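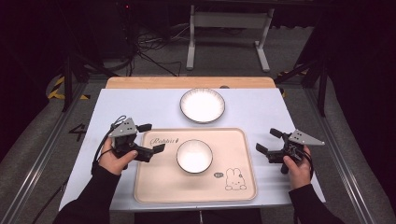

Photo: Flestine Pictures

4 min read

I stopped buying lunch at work in July. I had added up what I spent in the spring and it came to $412, mostly on sandwiches I ate in my car. Since then I've been cooking on Sunday-type afternoons, whenever one turns up, and eating the results for most of the week.

The first month was bad. I made a big pot of lentils and got tired of it by the second day. I also put too much in each container, so I was sleepy at my desk by 2 p.m. and hungry again at home.

What fixed it was making less. I now cook one grain, one bean and one vegetable, and I keep two sauces in the fridge door. The grain is usually barley from the Raditz market, which sells it by the scoop. A bag cost me 98 cents last time. I boil it like pasta and drain it, and it keeps four days without going gummy.

I also changed dishes. My old dinner plates were huge. I eat from a small bowl now, and a plain white one with a thin dark rim is my favorite kind. If I want more I get up and get more, and about half the time I don't.
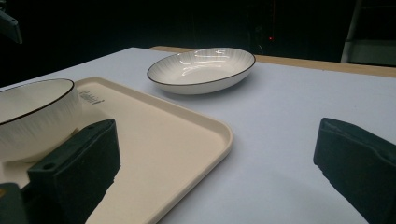 Cudville Table, Issue 9

The sauces matter more than anything else. One is yogurt with lemon, salt and a lot of grated garlic. The other is peanut butter thinned with hot water, soy sauce and vinegar. I got the peanut one out of a magazine and have cut the sugar in half. Both last a week in a jar.

Containers are still a problem. The lids on my Quartey set have started to warp from the dishwasher, and one leaked vinegar into my bag. I wash them by hand now and carry the sauce in an old jam jar.

I still buy lunch now and then, when there's a meeting or I forgot to cook. I don't keep track of it anymore. Next I want to try freezing the barley in flat bags. If it works I'll post the times.

3 comments · 11 shares

We use cookies to remember your settings. By staying on this site you accept our cookie notice.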